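Notebook – finishing bench, February, 8:40 am

Continuing the shellac trials from last week. Previous batch of flakes (Brenditz, dewaxed blond) was dissolved at a 2 lb cut and stayed tacky on the maple offcuts after two days. Suspect old flakes. Opened a new bag and repeated with everything else unchanged.

Mix: 200 g flakes, ground in the coffee mill, into denatured alcohol from the Kuvlow drum. Jar shaken every half hour until noon, then left on the shelf. A little undissolved matter at the bottom of the old batch, none in the new one. Strained both through a paint filter anyway.

Solubility check on the old flakes: a teaspoon in a small jar of alcohol, left overnight. Jelly at the bottom this morning. Rungnapa says the bag was open on the window shelf all summer. Discarded the bag, kept the jar for reference, label "OLD – DO NOT USE."

Test panels: maple, 300 x 200 mm, sanded to 220, dust wiped off with a dry cloth. Numbered 1 to 11 in pencil on the back. Odd numbers get the new batch, even numbers the old.

Coat 1 at 10:15, pad application, straight strokes with the grain, no oil. Panels 3 and 7 show lap marks near the left edge. Pad was too full. Squeezed it out on scrap before the rest and had no more trouble.

Coat 2 at 1:30 pm. New batch dry to the touch before I had finished the row. Old batch still prints with a fingertip on panels 4 and 10. Will not rub those out until they harden, if they do.

Theda asked for a scratch comparison against the Hikmont water-based topcoat. Needs matching film thickness or the numbers mean nothing. Waiting on the gauge from Chaiwat. 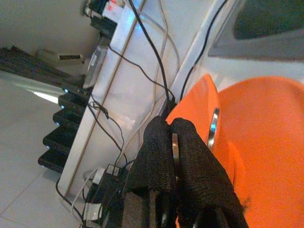
Can the old batch be saved by adding fresh shellac to it? Mixing only spreads the problem – the aged resin stays soft in the film whatever is added, so the old jar goes to waste disposal.

Remaining: coat 3 tomorrow morning, new batch only. Level with 400 paper after that, then wax half of each panel. Ask Manee for the 3000 grit pads. Date every jar on the lid and on the side.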